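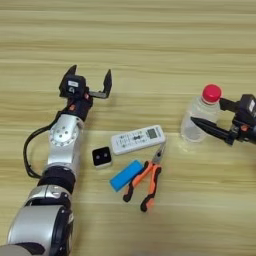 How Do You Buy a Robot?

Say your school wants robot arms. Toris has a list of things to pay for, and the arm is only the first line.

Arms: One can hold a bottle. Opening it may call for two, and two cost more.
Grippers: These are the fingers. Plan on spares.
Table: Robots don't bring their own.
Practice stuff: A remote, some pliers, a bottle of water. Check the junk drawer before you spend a cent.
Time: Save 3 weeks for setup. Grown-ups will say one.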